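Last updated: 27th May

Bench operator, small parts assembly (2 positions)
Gavora, Liseo workshop

We are a small company that assembles fixing sets and brackets for shop furniture. Until February, all sorting was done by hand, 864 sets in a normal week. Now a part of this work is given to small robotic arms on the benches, and the work of the people beside them is changing. We are looking for two persons who would like to learn this new way of working together with us.

What is different now

Before, an operator took each bracket from the box, checked it, and put it in the tray, the whole shift. Now the operator prepares the mat, sets out the parts, watches the arm, and decides when it must be stopped. There is less repeating for the hands and more looking. Some of our colleagues like this very much, others found the first weeks tiring for the eyes, so we change places every 50 minutes.

The arms are printed in green plastic and have a gripper at the end. A flat black bracket with three screws, lying diagonally on the mat, is a typical small part in our work.

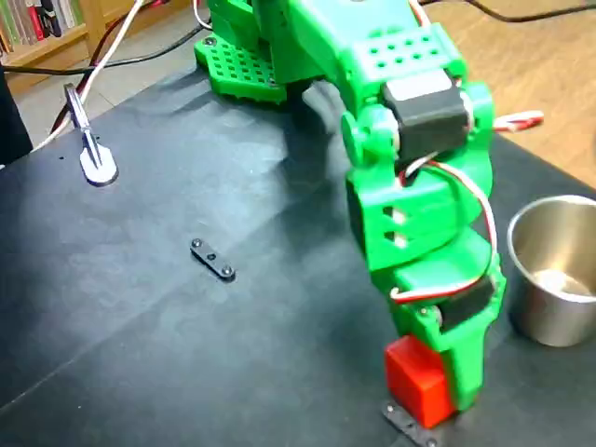 Your tasks

- Lay out brackets and colored blocks on the mat before each run
- Check the servo wires and the screws of the arm at the start of the shift
- Write in the log every part which was dropped or missed
- Finish by hand the sets that the arm cannot do
- Tell us when a task was better without the arm

We ask for

Steady hands, patience, and enough English to write short notes. Experience with robots is not required. You will have 19 hours of paid training with a colleague from the Brorby bench.

We offer

A permanent contract, day shifts only, and the hourly wage of an assembler plus the bench supplement. No one lost their position when the arms came, and the agreement with the staff says that it stays like this for the present team and for new colleagues also.

How to apply

Please send a short letter and your work history to the Gavora office, with the word "bench" in the subject. We invite every suitable candidate for a half day at the workshop, which is paid.

12 shares · 2 comments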